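Vinegar spray for sticky tables 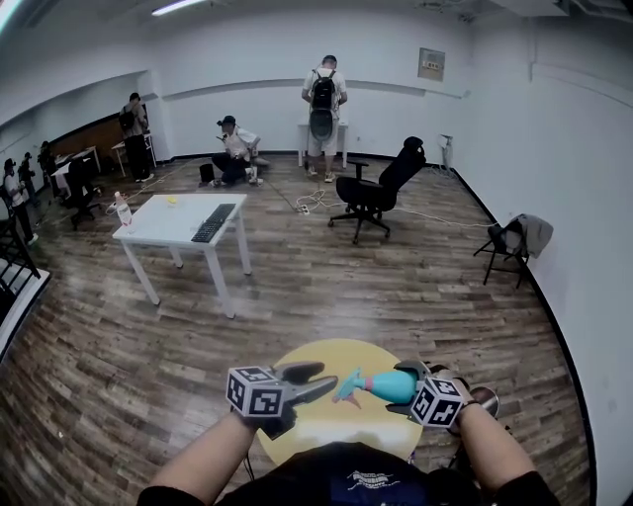

Vinegar and water is still my favorite cleaner for kitchen tables, and I mix it half and half (2 cups of each if I'm doing a big batch!). Any old sprayer will do, even a little light blue one with a pink band up by the trigger. Spray the cloth first, wipe, then go over it with plain water. Keep it off marble and other natural stone though, it can etch. For jam that's set hard, lay a warm damp cloth on it for 12 minutes and go make some tea.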